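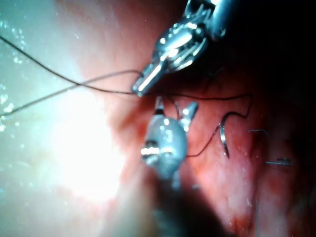
Hulme Knot Terms is a word list for people who write about knots, stitches and lashings and want to use the same name for the same thing. It holds 1,857 entries gathered from sewing manuals, angling leaflets, climbing club handouts and a small number of surgical textbooks. The surgical entries caused the most arguments. A strand held in narrow pointed jaws, like the dark suture at the top of this page, is a "thread", a "suture" or a "ligature" depending on which book you open, and the list keeps all three as separate entries with cross-references between them.

Contents

terms.csv has one row per term.
sources.csv has one row per book or leaflet, with the short code used in terms.csv.
merged.txt lists old spellings and the entry each one now points to.
notes/ holds longer comments on terms that did not fit in a single cell.

Columns in terms.csv

term: the headword, lower case unless it comes from a person's name
field: sewing, angling, climbing, sailing, surgery or general
meaning: one or two plain sentences
see: other headwords, separated by semicolons
source: short code from sources.csv
checked: initials of whoever last read the entry

How the terms were collected

Denise Lightfoot started the list as a spreadsheet for her own use when she was indexing sewing books. Gøran Rønning added the sailing and angling terms from his shelf at Onodholm, and Ataahua Wihongi rewrote the meanings so they all follow the same pattern. Meanings are our own wording. We do not copy definitions from the sources.

Each entry needs 2 sources before it goes in, apart from 27 older ones marked "single" in the notes folder. If you have a second source for any of those, please send it.

Known problems

"Bight" and "loop" overlap badly. Vira Fedoruk has a draft that splits them by field, but it is not in this release.
Regional names are mostly from northern England and the Danish coast.
"Surgeon's knot" appears under both angling and surgery. The two rows are deliberate, so don't merge them.
Accents in the source titles break if you open the file in an old spreadsheet program. Import it as UTF-8.

Version 4

Spelling variants moved out of terms.csv into merged.txt. Column "origin" dropped. Oluf Kjærgaard fixed the sort order for headwords beginning with Æ and Ø.

Corrections

Open an issue with the headword in the title. One term per issue, please. We go through them on Sunday evenings. Next release is planned for September.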